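The long reach

By the time I got to the workshop the kettle had already been on twice and there were three hands lying on the bench, palms up, as though waiting to have their fortunes told. Mayu Amano moved one of them aside to make room for my mug. She runs the test program at Memham, a small outfit above a tile showroom, and she has spent most of the past year trying to decide which of these hands ought to go on the end of a robot's arm.

It sounds like a question you could settle in an afternoon, and when she took the job she rather thought so too. The company wants to build a helper for people who live on their own and find the low cupboards hard going, the ones where you have to get down on your knees and then (this is the part my own mother complains about) get up again. The arm was chosen before Mayu arrived. The software was coming along. All that was left was the hand, and somebody had pencilled in three weeks for it on the whiteboard. The three weeks are still up there. She won't let anybody rub them out.

There are three contenders. The Brenonum is a plain parallel gripper, two flat jaws that slide together, and it has the look of something you'd use to get a jar off a top shelf. The Sterico has three stubby fingers with rubber pads and a grip you wouldn't want to argue with. The Ung is the one visitors always go for, a proper hand with four slim fingers and a thumb, and people can't help shaking it. I shook it. It was a bit like meeting a very reserved accountant.

Mayu's rule is that every hand gets the same chores. There are 80 of them, kept in a ring binder with a coffee stain across the front, and they run from the obvious (pick up an apple, put down an apple) to the sort of thing you only think of once you've watched an older relative in a kitchen: fetching a tin from behind another tin, turning a bowl right way up, getting hold of a bottle that has rolled over in a cupboard. Each chore is done first in simulation, 500 times per hand, with the objects nudged about a little between runs, and only the ones that go reasonably well get tried on the real arm downstairs. Real fingers cost real money. The Ung lost a fingertip in October to a casserole dish and the replacement took so long to arrive that Mayu learned to crochet.

I'd expected the simulation side to be dull, and I'm happy to say I was wrong, or at least that I was still there two hours later with a biscuit in my hand that I'd forgotten to eat. You watch the same reach over and over, and after a while you start to lean. Mayu leans too. She tilts her whole body to the left when a thumb is getting near a wall, the way my dad used to press an invisible brake pedal when I was learning to drive.

The bottle in the cupboard is her favourite chore, if favourite is the word, and it's number 10 in the binder. The trouble is the shape of the thing. An upright bottle gives you a nice tall target and you can come at it from more or less anywhere. Lay it down on a cupboard floor and suddenly there's a hard surface underneath it, a wall on either side, and not much room between for knuckles. The Brenonum handles this by sneaking. Its jaws are thin, it goes in straight, and if the bottle happens to be lying the right way round it has it out in no time. If the bottle is lying the wrong way round it shoves it to the back, quite politely, and then can't reach it at all.

The Sterico is the opposite. It hardly minds which way the bottle points, but it's a broad thing across the palm and it has clouted the side panel so many times that Mayu has a separate column in her spreadsheet for it. The column is headed "doorbell."

Which leaves the Ung, and the question of what to do with all those fingers on the way in. The first attempts had them spread, as you'd spread your own hand feeling about for a light switch, and they caught on everything. These days the approach is made with the fingers straight and pressed together, like a swimmer's, and the idea is that they open only once they're alongside the bottle. The thumb remains the awkward customer. It wants to be out to the side, where a thumb should be, and the cupboard would much prefer that it wasn't.

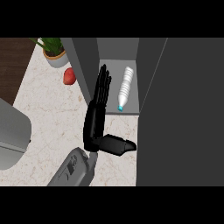 Fingers together, thumb or lower hand piece out: the Ung hand reaches in beside the bottle in simulation.

"I used to watch the fingers," Mayu told me, going back through a run a little at a time with the arrow key. "Everyone watches the fingers. Now I watch the wrist, and I can generally tell you early on whether we're getting that bottle." She guessed right on the next four runs and wrong on the fifth, and was so put out about the fifth that we watched it again twice.

The next job is controllers. The version they're using plans the whole reach before it starts and then commits to it, for better or worse. There's a newer one that changes its mind as it goes, and it has now had roughly 300 runs at the cupboard with the Ung. Mayu is cautious about it. It's gentler on the walls, she says, but it dithers, and she's not sure that a person waiting for a drink of water wants to sit and watch a hand dither. She'd like to try it with the Sterico before she makes up her mind, and see what it does for the doorbell column.

I asked which of the three she'd have in her own kitchen. She thought about it for long enough that I finished the biscuit. The Brenonum for the cutlery drawer, she said, and the Sterico for jars, definitely the Sterico for jars, and then she picked up the Ung by the wrist and turned it over a couple of times and said she'd let me know when she'd got through the rest of the binder.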